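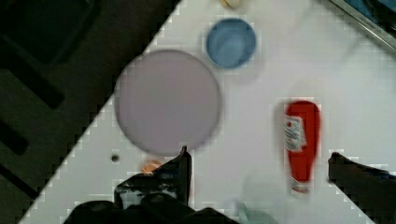
Chapter 7
Showing the Robot What You Mean

My first day of teleoperation went badly. I had a leader arm in my right hand, a follower arm on the far side of the table, and a job any five-year-old could do: clear up after lunch. Plate, bowl, ketchup bottle. I pushed the plate clear off the table twice before Ximena Paredes took the controls away from me (kindly!) and told me to go get a coffee.

I tell you this because you're about to do the same thing, and I'd like you to feel fine about it. Up to now we've been writing motions down as waypoints and joint angles. In this chapter we stop writing and start showing. You'll move the arm through the task yourself, the computer will record what you did and what the cameras saw while you did it, and in Chapter 8 we'll train a policy on the result.

There are two ways to show a robot a task, and we'll use both. In kinesthetic teaching you grab the arm and push it around. It feels natural, you can sense the weight of things, and your own elbow ends up in half the video. In teleoperation you stay back and drive the arm through some other device: a second arm, a game controller, a VR handset. It's harder to learn, but the cameras get a clean view of the robot and the objects.

Pay attention to the wrist camera from the start. It rides along with the gripper, so when you swing the arm quickly, a plate turns soft at the rim and the print on a bottle label is gone. I used to hurry, and my early demos were full of that. Slow down on the approach, then grasp. Clear plastic and glass are a pain even at low speed, and we'll come back to them in Section 7.4.

Our running task is the table-clearing one, which we call Hollville after the diner where Baltasar Palma came up with it on the back of a menu. The practice set that goes with this book has 423 demonstrations, and 66 of them are bad on purpose. Finding those is your first exercise, so don't skip it.

Before you read on, you'll need the recorder from Chapter 6 running and an arm you can back-drive by hand.

7.1 Your First Ten Minutes at the Controls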